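Filed under: Days Out / Mills & Makers

I've wanted to see the Dridness linen mill in Oltport since I bought my first set of their sheets, so when they announced an open day for a Sunday in March I was on the early bus from Drarkorport with a sandwich and far too much enthusiasm!

The weaving shed comes first. It's loud - bring earplugs - and the oldest loom still runs at the back, making the narrow striped towels they sell in the shop. We got 10 minutes there and I could have stayed an hour.

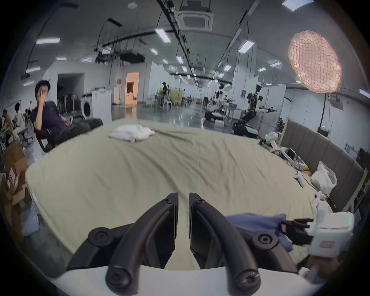
Ambaye wrote in after my last mill post to say that the dye house is the part worth queuing for, and to go before lunch while the vats are being filled. Good advice! The line was out the door by one o'clock.

The dye house smells like wet hay and pennies. Their soft greens take 3 baths, and the guide let us handle samples from each one (mine went home in my pocket, with permission).
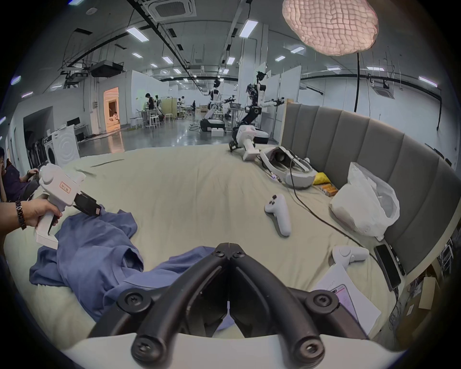 Finishing and the shop

Washing and pressing happen upstairs, where it's warm and much quieter. I asked how to stop my sheets from wrinkling and got a laugh, then a real answer: take them off the line a bit damp and fold them right away. Shirts too, apparently.
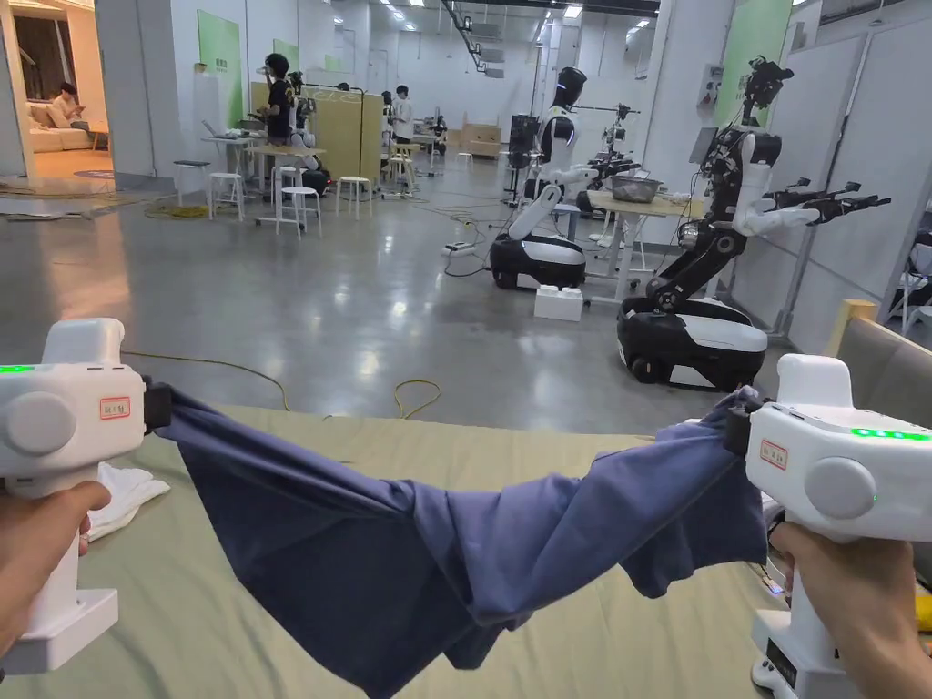

Blue cloth, held out over the green.

The shop was a scrum. Seconds were half price, and I came away with two pillowcases and a towel I didn't need (well, I needed it a little).

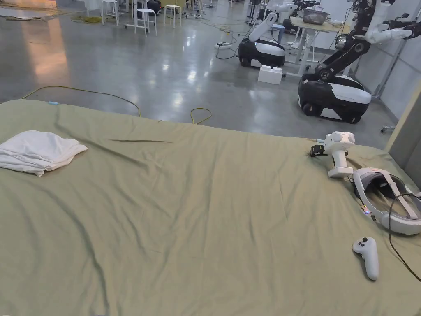

Sage-green sheet and folded white towel.

Tea in the yard was good, the scones were dry, and the last bus back leaves at 5:15 from the far side of the bridge, so don't dawdle over the remnants bin like I did.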